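Call for Contributors: The Brimitz Index Project
Posted November 21, 2020 in News, Get Involved

We're looking for people who love old comics and don't mind reading the fine print! The Brimitz Index is a free online guide to adventure and humor comics from small American publishers of the 1940s and 1950s, the ones that usually get a paragraph in the histories if they're lucky. So far we have 48 complete series indexed, story by story, with page counts, reprint notes and artist credits where we can back them up. There are 70 more on the list, and that's where you come in.

If you've ever sat with two issues open side by side trying to work out whether the same hand inked both, you already know most of the job.

What we need

Indexers. This is the biggest group and the one we're shortest on. You take one series and work through it issue by issue, filling in our entry form: title, page count, characters, a two-line plot summary, and any signatures or job numbers you can find on the art. Text stories and one-page gags count too (please don't skip them, somebody always wants to know). A typical issue takes an evening once you get the hang of it. We ask each indexer to finish one series by the end of May, and you can pick a short one. Some only ran for 3 issues.

Art spotters. Many of these stories were unsigned, and plenty were signed by one person and drawn by another. Spotters look at scans and give an opinion, with reasons. We like reasons! "The way he draws ears" is a perfectly good start. We record every opinion along with who gave it, and disagreements stay in the entry with both sides shown.

Letters page readers. A smaller job, and a really fun one. The Jalside books ran letters pages almost from the beginning, and we want the names and towns of the letter writers typed up. There are 200 pages of these, some of them printed in purple on yellow, so good eyesight or a good zoom button is a help.

One Polish reader. We've come across a run of Polish-language reprints from a Chicago printer named Zieliński, with stories cut up and put back together in a different order. We'd love someone who can read the captions and match them to the originals. You don't need to know the comics beforehand.

Who can apply

Anyone 18 or over, anywhere. You don't have to be a published historian and you don't have to own the comics. We have scans of most of what's on the list, and we'll share what you need for your series. If you do own copies, please tell us which ones, especially the later Jalside issues, where our scans are missing covers and a few centerfolds.

The work is unpaid. Everyone gets a credit on the entries they work on and a printed copy of the first collected volume when it's ready.

How it works

All the entries go through Sketuser, the shared notebook we use for drafts and comments. It runs in a browser and there's nothing to install. New people get a practice issue first, and a longtime indexer goes over it with you by email. After that you're on your own schedule. We have a group call once a month for anyone who wants to talk shop, and it does tend to run long.
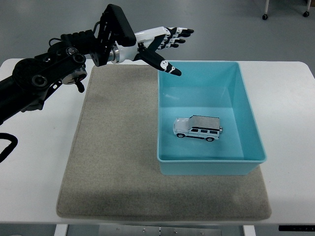 A robotic hand reaching out over a white table.

How to apply

Send a note through the contact form on this site with "Brimitz call" in the subject line. Tell us which job you're interested in, what you like to read, and whether there's a series you already have your eye on. For spotters, please include a paragraph on any artist whose work you'd know without a signature. It can be someone very famous or someone only you care about.

We answer everybody, usually within two weeks. Series go out in the order people ask for them, and the full list of open titles is on the Index page under "Unclaimed." The westerns are going fast, but nearly all of the funny animal books are still open, and there's some wonderful drawing in those.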